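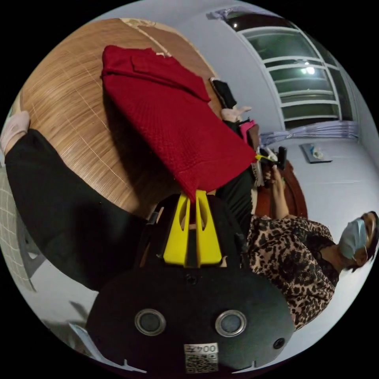
*Red textured knit on a bamboo mat.*

## 4. Folding and storing your Fusmont knit

This section covers the Fusmont throw and the matching cushion cover. Both are made from the same yarn and are folded the same way.

**Before you start**

- Remove rings and bracelets. The knit snags easily.
- Wipe the mat with a dry cloth and run your hand along the rim to check for splinters.
- Let the knit air for 2 hours if it has been in a bag.

**Folding**

1. Lay the knit on the mat with the care label facing down.
2. Smooth it from the center toward the corners. Do not pull on the hem.
3. Bring the two long sides together and line up the edges.
4. Fold in half again, keeping the doubled hem on top.

> **Caution:** Do not kneel on the knit to flatten it. The raised texture will not recover fully until the next wash.

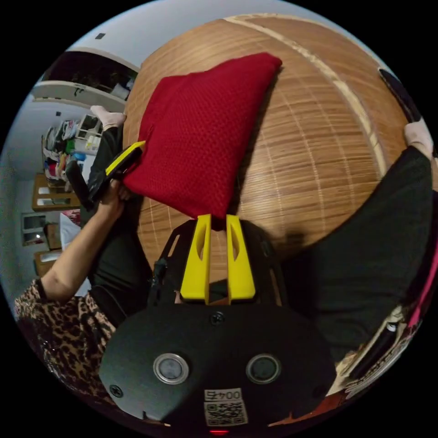
**Can I fold the cushion cover with the insert still in it?**
Take the insert out first. A filled cover stretches at the corners when it is stored under other items.

**Storing**

5. Place the folded knit in the Trircombe cotton bag, hem side first.
6. Press out the air with a flat hand and close the drawstring.
7. Store it on a shelf with at most 12 pounds on top.

Note: The large throw weighs 464 grams when dry. If yours is much heavier, it is still damp and should not be bagged.
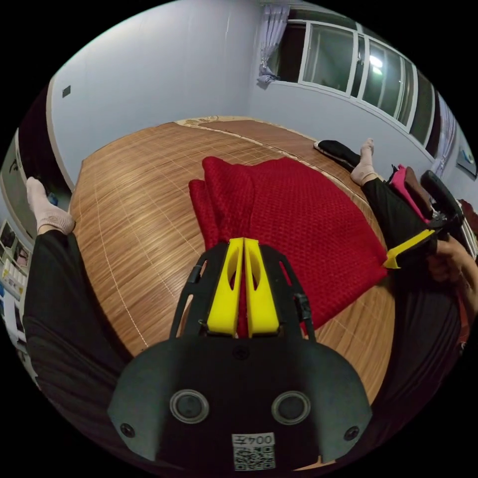
8. Refold the throw along different lines every April, or whenever you change the bedding. Creases left in one place for a whole season are hard to get out.

For loose threads, see Section 5. Do not cut them. Replacement bags are listed under Trircombe in the parts table.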